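From the Plarau Walkers newsletter, 01/06/2023

The path is back, and it is lovely

If you stayed away from the Brerura path over the winter, please go and try it again. I did the whole length twice in May, once on foot and once on my very old bike, and I came home both times in a ridiculously good mood. All that grumbling we did in these pages about the potholes (mine included, I wrote at least half of it) can go in the recycling.

For anyone new to the newsletter, the path runs from the Bakos footbridge to the old brickworks, 4 miles end to end, and it is the easiest walk we have. There are no stiles and no steps, and the only real climb is the short bit up to the bridge, which you can skip by starting at the lower gate. I have pushed a double stroller along it and I have walked it with a cane after my knee surgery, and it was kind to me on both occasions.

My favorite stretch is the middle part, past the second bench. You come around by the pump house, the traffic noise drops off, and there it is, running off toward the trees with all that green piled up beside it. I stop there every single time.

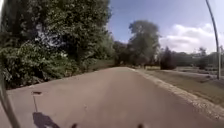 The middle stretch, with the trees thick along the left side.

The new asphalt is so much better to walk on! The old surface had those ridges where the roots came up, and I know at least 2 of you went over on them last fall. Now you can look at the birds instead of your feet. It's wide enough to walk side by side and chat, too, although please do leave space for bikes. A cheerful "on your left" goes a long way, and so does a thank-you when somebody moves over for you.

A word about the birds, while I'm on them. I'm no expert and I mostly go by ear, but on my May walk I heard a wren that must have been the size of a thimble and had the voice of an opera house. There were catbirds too, doing that cranky meow from somewhere deep in the bushes. I never did see one. If you get out early, say before seven, you'll have the best of the singing and probably very little company. Later in the morning it gets friendlier, with dogs and kids on scooters and the running group from Prakivance coming through in a bunch.

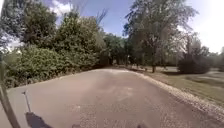 Shade is what I get asked about most at this time of year, and fair enough, because a mile in full sun in June can feel like three. My advice is to plan your rest stops before you set out and to use the trees. The big one on the lawn to the right, just past the strip of gravel, is perfect for this: it has a wide, airy top, and there's grass all the way up to the trunk. I spread my jacket out there, ate a peach and read nine pages of a library book before I remembered I was supposed to be exercising. Bring something to sit on if you don't care for dry grass on your legs.

Some practical bits. The drinking fountain at the footbridge end is working again, but the one at the brickworks is still off, so fill your bottle before you start. Restrooms are at the lower gate only and they get locked at dusk. Dogs are welcome on a leash. The 74 bus stops right outside the Bakos entrance, and the return stop is across the road by the mailbox, which confuses everybody the first time (it confused me the second time as well). Drivers can use the small lot at the brickworks, but it fills up fast on nice mornings.

Wear a hat and put on sunscreen even if it looks cloudy when you leave. And long pants if you plan to go poking around near the bushes after berries, please! I came home with a tick last summer and I would like to be the only one of us who can say that.

Our next group walk on the path starts at 9 in the morning from the footbridge, easy pace, with a long stop for snacks. Come for the whole thing or turn around whenever you like. You don't need to sign up. I'll be bringing the lemon bars again, the ones with too much powdered sugar, and there will be enough for latecomers if the early crowd behaves itself.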